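Illine社区口述史与旧档案整理项目中期进展报告
报送：Beaudoin基金会项目部　　2019年7月24日

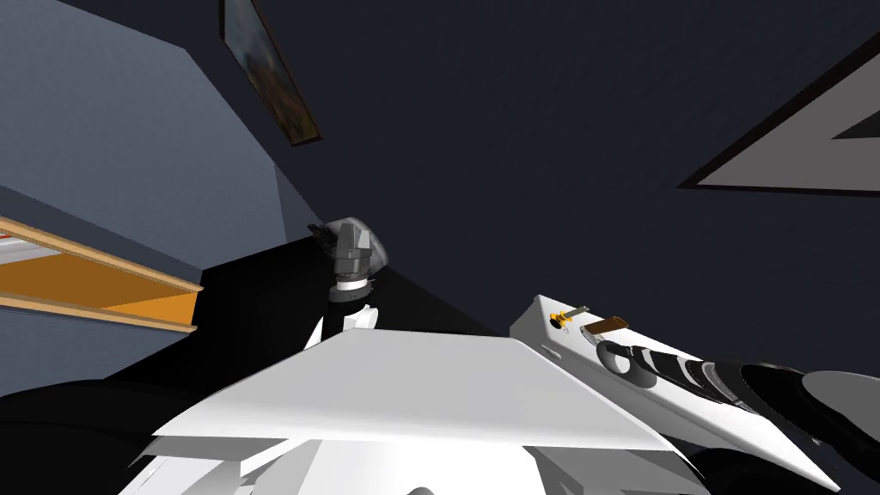 Kojo Annan读完上一稿后提出，报告把太多篇幅给了录音数量，却没有写清楚居民自己能不能查到这些材料；在他看来，一份放在柜子里没人借得出来的口述史，和没有做差别不大。这一稿按他的意见调整了顺序，先写查阅和使用，再写采集与整理，经费和问题放在后面。

一、查阅和使用

Illine图书室二楼的查阅角二月起对外开放，开放时间与图书室一致，读者登记姓名后即可使用。目前能查到的材料包括已经校对完毕的访谈文字稿、渔业合作社的两本账簿复制件，以及老码头一带的街道图。原始录音暂时只能在馆内听，不能外借，也不能拷贝。

开放之后，来得最多的是本地中学的学生和已经搬到外地、回来探亲的家庭。学生多半是为了做乡土历史作业，问得最多的是罐头厂关门那几年的事。探亲的家庭通常只想找一个名字，或者一条船的名字。现在的目录按受访人排列，不按船名和地名排列，这类读者往往要请值班人员帮忙翻。我们已经着手补做人名、船名、地名三种索引，船名索引进度最快，人名索引要等异体写法统一以后才能定稿。

有两位读者指出文字稿中的地名有误，一处把“下滩”写成了“夏滩”，另一处把旧盐仓的位置写到了河的对岸。两处都已改正，并在文稿末尾注明了改动日期和依据。以后凡是读者提出的更正，都照此办理，原来的写法保留在脚注里。

Fekthorpe方面来信询问能否在他们的图书室也设一份副本。我们的意见是可以先放文字稿，录音等授权补签完再说。对方没有异议，副本预计在下一阶段送出。

二、访谈采集

本阶段完成访谈13场，受访者大多是在码头、罐头厂和渡船上工作过的老人，另有一位乡村教师和一位接生员。每场访谈分两次进行，第一次只聊天，不录音，第二次再按提纲正式录。这样做费时间，不过正式录音时受访者放松得多，中途停下来问“这个能不能讲”的情况明显减少。

访谈由Tayla Treloar负责安排，Salim Langat负责录音和设备。提纲在执行中改过一次。原来的提纲从出生年月问起，老人们容易按填表的方式回答，一句一句很短。改过之后从住处问起：小时候住哪条街，屋后是什么，去水边走哪条路。从住处往下讲，家里人、邻居和干活的地方自然都会带出来，录音的质量比前几场好。

原计划中的渡船工人专题没有做完。名单上有一位受访者身体不好，家属希望推迟到天气凉快以后，我们同意了。另有一位在正式录音之后改变主意，要求撤回其中谈到兄弟之间财产纠纷的段落。按照授权书的规定，这一段已经从文字稿和使用版录音中删去，原始录音封存，本人在世期间不开放。

方言是比预想更大的困难。Illine老一辈人讲的渔业用语，很多没有固定写法，同一种网，河东河西叫法也不同。Hok-lam Shek编了一份词表，先收网具、船具和鱼的叫法，每个词记下读音、意思和出处。词表目前只供校对使用，等再请几位老渔民看过，计划作为附录印出来。

三、旧档案整理

整理工作以渔业合作社移交的材料为主。这批材料移交时没有清单，账簿、来往信件、会议记录和空白表格混放在一起。我们按来源分开，再按年份排列，空白表格每种留样，其余退回合作社处理。

纸张状况总体尚可，问题集中在早期的信件上。用铁钉装订的地方锈蚀严重，有几册揭不开。Kamil Havlíček看过之后建议先不要动，换成无酸纸盒平放保存，等有条件时再请专门的修复人员处理。我们采纳了这个建议，购买纸盒的费用列在下文。

已经编目的材料中，价值较高的是合作社的会议记录。它断断续续覆盖了罐头厂建厂前后的讨论，包括要不要让外来公司入股、码头该由谁维修、淡季的工钱怎么发。会议记录的语言很简略，常常只有一句“讨论后未决”，但和访谈放在一起读，能对上不少细节。例如码头加长那一年，记录里只写了付款数目，三位受访者则分别讲到了木料从哪里运来、冬天怎样打桩、有人因此受伤。

扫描工作落后于计划。原因是图书室的扫描仪只能处理小开本，账簿要送到Vustanine印务社去扫，来回搬运需要两个人，又不能在雨天进行。四月以后改为集中送件，每次送一箱，速度有所改善。按照现在的进度，账簿部分能在项目结束前扫完，信件部分可能要顺延。

四、Vustanine小展览

申请书中承诺的小型展览已与Vustanine印务社谈妥，场地使用其临街的前厅，展期九天。展览不求大，内容定为老码头的一天，从清早开船讲到晚上收网、过秤、记账。展板文字直接取自访谈原话，除删去重复的口头语以外不做改写。

展板初稿给几位受访者看过。有人觉得把自己讲的话这样印出来太土，希望改得文雅一些。Tayla Treloar同他逐句商量，最后改了两个词，其余保留。另一位受访者要求不出现真名，展板上改用“一位老舵工”。这两件事之后，我们在展览授权书里增加了一栏，让受访者自己选择署名方式。

五、经费

本阶段支出与预算大体相符。无酸纸盒及档案夹一项支出3,000元，原预算中没有单列，由差旅费的结余调剂，调剂事先已通过电子邮件报贵会同意。差旅费有结余，是因为大部分受访者住在镇上，步行可到，原先预计的几次外地访谈也合并成了一次。录音设备没有新增采购，只更换了电池和一副耳机。

誊录费用可能超支。方言较重的录音，誊录一小时的内容所需时间比普通录音长得多，原来按统一标准付酬，对负责这部分的誊录员不公平。我们拟在下一阶段把方言录音的酬劳单独计算，差额从印刷费中调剂，印刷费的节余来自展板改用单色印刷。此项调剂尚未执行，请贵会批复。

六、存在的问题

授权书的补签进度慢。最早的几场访谈使用的是旧版授权书，没有写明能否在网上公开，需要逐一上门补签。有的受访者已经随子女搬走，只能邮寄，寄出去的信有一部分至今没有回音。没有补签的材料一律只在馆内查阅。

校对人手不足。现在每篇文字稿由誊录员完成初稿，再由Hok-lam Shek对照录音校一遍，全部压在一个人身上，积压较多。我们打算在秋季培训两名熟悉方言的校对员，人选正在谈。

查阅角的空间也偏紧。开放以来，学生集中来的日子座位不够，听录音的读者和看文字稿的读者会互相影响。图书室同意把靠窗的一排书架移走，腾出的位置放一张听音桌，搬动时间安排在暑期闭馆盘点期间。

七、下一阶段安排

八月完成船名索引并放到查阅角试用；九月送出Fekthorpe的文字稿副本，同时开始补做渡船工人专题；十月布展。账簿扫描持续进行，每月末报一次进度。方言词表在展览结束后交给受访者复核，复核意见汇总后随结项报告一并报送。

请贵会就誊录费调剂一事在八月中旬以前答复，以便我们与誊录员重新签订协议。支出明细和已编目材料清单另附。

Illine口述史项目组
执笔：Salim Langat　　校阅：Tayla Treloar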